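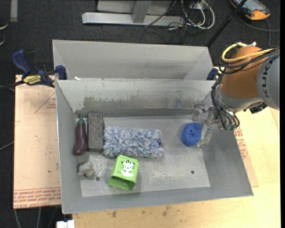 Sorting the odds-and-ends bins, part 2

Posted February 21, 2020

Part 1 covered the shelving. The subject now is the bins, and what goes in them.

Both are gray metal with sloping walls and an open top. I bought them used from Hanard, who were clearing out a storeroom in October. The floor of the front one is scuffed. I tried a nylon pad and dish soap and got the grease off, but the scratches stay. The pale surface is rubbed away across the back wall, but I have left it alone.

The walls slope, so usable floor is smaller than the opening suggests. Measure at the bottom. I measured at the top the first time and ordered dividers from Evitz that were 20 mm too wide. They are now shelf liners.

Contents of the front bin at present:

Toy eggplant, dark purple with a green stem. Smooth, wipes clean.

Dark gray block, rough on top. It sheds grit if it rubs against anything, so it should get its own bag.

Duster or mop head, light blue, white and gray. The shaggy tufts pick up whatever the block drops. These two should not be stored side by side, and at the moment they are.

Green box with a tiger-like animal on it. Kept on its side, open end out, it can take small parts.

Blue ball, mesh-like surface. Rolls if the shelf is out of level. Mine was, by over 20 mm across the full run, and I have shimmed the left feet.

The second bin stands directly behind and appears empty. Luminița Anghel suggested using it for soft items only, which would fix the grit problem. I will try that next.

Load: the shelf is rated at 100 kg per level. Toys and a duster or mop head will not trouble it.

Still to do: labels, a bag for the block, and dividers cut to the floor measurement this time.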